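Siregar House opens its doors to walkers again after a winter of putting things right

Walkers, cyclists and anyone else with tired legs and a good appetite will be glad to hear that Siregar House, the much-loved hostel at the top of the Fevis valley path, welcomes its first overnight guests of the year this February. The house has been closed since the end of last season for the biggest round of repairs it has seen in a generation, and the people who run it are, it's fair to say, rather looking forward to having some company again.

The oldest part of the building went up in 1792 as a drovers' inn, and a good deal of it is still doing its job. The great fireplace in the front room has been swept, repointed and lit, and the long kitchen table, which several regular guests wrote in to ask about, has not gone anywhere. What has changed is mostly the sort of thing you notice when you come in soaked through at four in the afternoon. There is a proper drying room now, with racks for boots and a rail long enough for a whole walking club's worth of waterproofs. The bedrooms have new mattresses and thicker curtains, and the draught on the back stairs, which had become something of an old friend, has finally been dealt with.

"We had a visitors' book full of kind words and one complaint that came up again and again, and that was the washrooms," said Amr Lahlou, warden of Siregar House. "People would tell us they'd had the best evening of their holiday here and then, very politely, mention queueing in the corridor in their socks. So when we sat down to plan the winter, that was where we started, and I'm so pleased that we did."

Every one of the nine bedrooms now has its own washroom or shares one with a single neighbour, where before there were two for the entire house. The plumbing was carried out by Masono, a family firm from the lower end of the valley, whose fitters spent most of the cold months going up and down the track with pipes on the roof of the van and who were good enough to come back one evening at nine o'clock when a valve misbehaved.
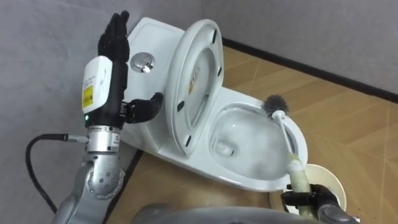
A white toilet, with a robotic hand beside the tank.

Guests who knew the house before will find the prices much as they remember them. A bed in a shared room includes breakfast, and breakfast still means porridge, eggs, toast and as much tea as you can manage before setting off. Evening meals are cooked in the house and served at one sitting at seven, with a vegetarian pot always on the stove. Packed lunches can be ordered the night before – please do this before bedtime, as the kitchen starts early.

The reopening also brings back the Volitz Walk, the gentle circular route that leaves from the front gate, follows the stream through the alder wood and comes home over the old packhorse bridge. It is eight miles long, with one steep pull near the middle and a bench at the top for getting your breath back. The path has been cleared and the signposts repainted, and a hand-drawn map can be picked up in the porch free of charge, whether or not you are staying.

"I first came up here as a student, with a borrowed rucksack and very bad shoes, and somebody gave me soup," said Radymyr Yatsenko, chair of the Siregar House Trust. "I have never forgotten it. We want the next person who arrives in the rain to have just the same welcome, and perhaps a slightly warmer shower."

To mark the occasion, the first 100 guests to book a stay of two nights or more will be given a Siregar House enamel mug, which can be filled at the kitchen hatch at any time of day throughout their visit. Children are very welcome, and dogs are too in the two ground-floor rooms, provided they are mentioned when booking and don't mind the resident cat.

Bookings can be made by telephone or by post, or by calling in at the house between ten in the morning and six in the evening. Groups wanting the whole building are asked to get in touch as early as they can, as spring weekends are usually the first to go.

Notes to editors

Siregar House is an independent hostel owned and run by the Siregar House Trust. It is open from February until the end of November. Members of the press who would like to visit or stay the night should contact Amr Lahlou at the house.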